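Flasport Automation Support
Ticket category: Dual-arm cell / handover fault
Product: Caltora two-arm tabletop cell
Site: Cudness packing trial room
Severity: 3 (production not affected, cell withdrawn from unattended use)
Status: Closed, with follow-up action

Summary of the reported fault

The customer reports that during the supply sorting task the two arms entered a shared hold on a single container and did not release it. Neither arm completed the transfer to the white bin. The cell controller raised fault 505 (handover timeout, both grippers reporting object present) and held position. The customer's operator pressed the stop button and removed the container by hand. No injury and no damage to the arms was reported.

The fault occurred again on the following shift. The customer then withdrew the cell from unattended use and opened this ticket.

Task as configured by the customer

The left arm picks from the blue and red trays. Where an item is to be placed in the white bin, the left arm presents it over the table and the right arm takes it. The right arm then places the item in the bin. The items are wipes canisters and rolls of garbage bags. The task is built on the Jin sequence editor, using the standard handover block with customer settings.

Customer statement

"The arms take hold of the same item and both stay closed. We have checked the air and power supplies to the cell and found no fault. The rolls of bags are generally handed over without trouble. The canisters are where we see it. Please advise whether the cell is safe to run with an operator present."

Initial response from support

The customer was advised of the following:

1. The cell may be run at reduced speed with a trained operator within reach of the stop button. It may not be run unattended until this ticket is closed.

2. When fault 505 is active, both grippers retain their closing force. Hands must not be placed between the fingers. The operator must press stop, select manual mode on the pendant, and open the right gripper first and the left gripper second. The container should be supported from below before the second gripper is opened.

3. The fault must not be cleared by switching the cell off at the main supply. On restart the arms will seek their home positions, and an item still held by both grippers may be crushed or thrown.

The customer confirmed that the earlier removal by hand had been carried out with the grippers still under force. This was recorded as a safety deviation and the site was asked to brief all operators on item 2 above.

Log of investigation

Entry 1. Controller log received from site. The log covers 12 handovers. Of these, 4 ended in fault 505. All 4 were canister handovers. In each case the right gripper reported object present, and the left gripper received its release command but reported no change in finger position.

Entry 2. Gripper self-test requested on both arms. Both passed. Finger travel and closing force were within limits. Connectors at both grippers were reseated by the customer at our request, with no change in behavior.

Entry 3. Customer asked to confirm the layout of the work surface and the approach of each arm. Pictures received and attached to this entry.
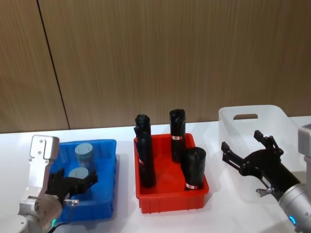
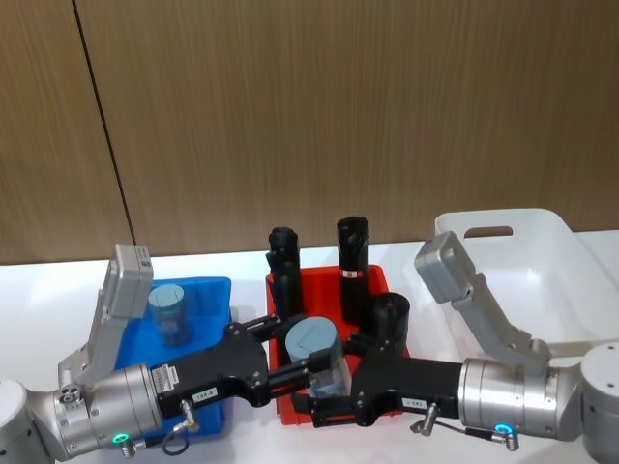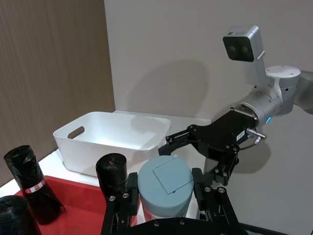 Entry 4. Layout reviewed. The order of the containers on the table, blue, red and then white, agrees with the site drawing. The second picture shows both grippers closed on a container over the red tray. The handover point in the customer's sequence was therefore compared with the point recommended in the Jin handover block. The recommended point is over clear table. The customer's point had been moved over the red tray in order to shorten the left arm's travel.

Entry 5. The effect of the change was examined on the support bench with a cylinder of similar diameter. With the handover point low over a tray, the lower part of the cylinder can bear against the tray or its contents. The right gripper then closes against an item that is not free to center itself. The side load is passed to the left fingers, and the left gripper does not open within the time allowed. The fault was reproduced on the bench in 3 consecutive attempts.

Entry 6. Force settings reviewed. The right gripper closing force had been raised above the default for the garbage bag rolls, which yield slightly when gripped. The same setting was applied to the canisters, which have a firmer body. This increased the side load described in Entry 5.

Entry 7. Customer asked whether rolls are at any time stood outside the red tray. The customer replied that the trays are filled by hand at the start of each run and that placement is not checked. Support advised that any item standing on the table between the trays and the bin lies within the travel of both grippers and may be struck during an approach.

Cause

The handover point was set over the red tray and below the recommended height. The closing force chosen for the rolls was applied to the canisters. Together these prevented the left gripper from opening after the right gripper had closed. The controller responded as designed by holding position and raising fault 505. No hardware fault was found in either arm or gripper.

Corrective action

1. Restore the handover point to the default position over clear table. Confirm in manual mode that the held item passes above the rims of all containers.

2. Create separate item profiles for canisters and rolls. Use the default closing force for canisters.

3. Enable the "release before retract" check in the handover block. With this check enabled, the right arm does not begin to withdraw until the left gripper reports open.

4. Set the retry count for fault 505 to zero. Automatic retries were enabled at this site and are not suitable where two grippers hold one item.

5. Add a start-of-run check to the operator sheet: all items inside the trays, white bin empty, no loose items on the table.

6. Display the safe release procedure at the operator position.

Verification

The customer applied actions 1 through 4 and ran the canister sequence at reduced speed with an operator present. No 505 fault was recorded. The run was then repeated at normal speed with canisters and rolls mixed, again without a 505 fault. One roll was placed against the wall of the white bin and fell outside it. This was traced to the place position for the rolls and is unrelated to the handover. The customer has corrected the position.

The controller log for the Sunday run was received and reviewed. All left gripper release times were within the permitted window.

Outstanding items

The site has asked whether the handover block can refuse a handover point that lies over a container. At present the block has no knowledge of the containers unless they are entered as keep-out zones. The request has been passed to the Jin product group. Until a change is released, the site has been advised to enter each tray and the bin as a keep-out zone for handover. This does not restrict picking or placing.

Confirmation that all operators have been briefed on the safe release procedure is still awaited from the site. The restriction on unattended use remains in force until that confirmation is received, and will be tracked under the linked safety action.

Technical fault closed by support. Safety action open.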